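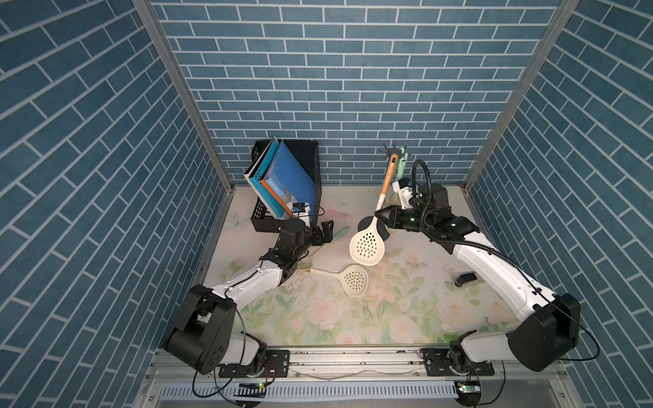 Two robot arms at a table with a pink rose print, with blue brick-patterned panels behind.

Firnow Opens Evening Course for First-Time Business Owners

ULLIER, 31 July 2026 – Firnow, the small-business training center on Hofstetter Street, is opening sign-up for First Ledger, a new evening course for people who want to run a business and have never done it before. Classes start in August and meet once a week for 17 weeks.

The course covers pricing, simple bookkeeping, hiring a first employee and talking to a bank. Each student leaves with a working budget and a one-page plan, and gets two private sessions with an instructor along the way.

"I've wanted to teach this class for years, and I can't wait to meet the first group!" said Ezequiel Barajas, lead instructor. "People come to us with a great idea for a bakery or a repair shop and get stuck on the first tax form. We can get them past that in one evening, and then the fun part starts."

Firnow has offered daytime workshops in Ullier since 1971. First Ledger is its first full course held after work hours – something past students have asked for again and again.

Berhanu Endale, who owns the catering company Plulero, will lead the three sessions on pricing. "I set my prices far too low my first year," Endale said. "I'm bringing my old menus so everyone can see."
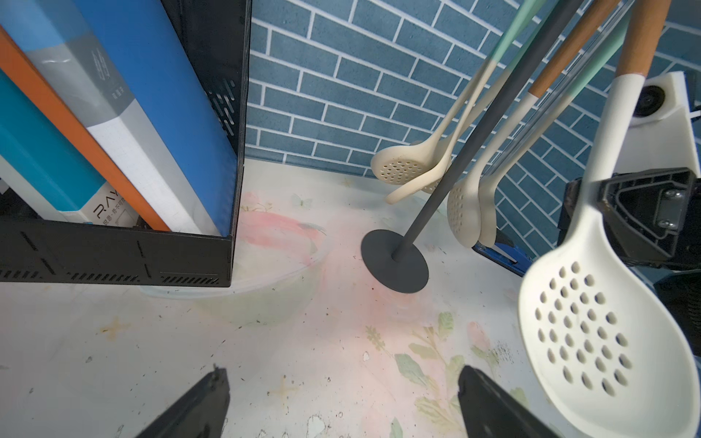 How to Sign Up

The course has room for 40 students. Tuition is $200 and includes all printed materials. Sign up at the Firnow front desk, weekdays from 9 a.m. to 6 p.m. Evening parking is free in the lot behind the building.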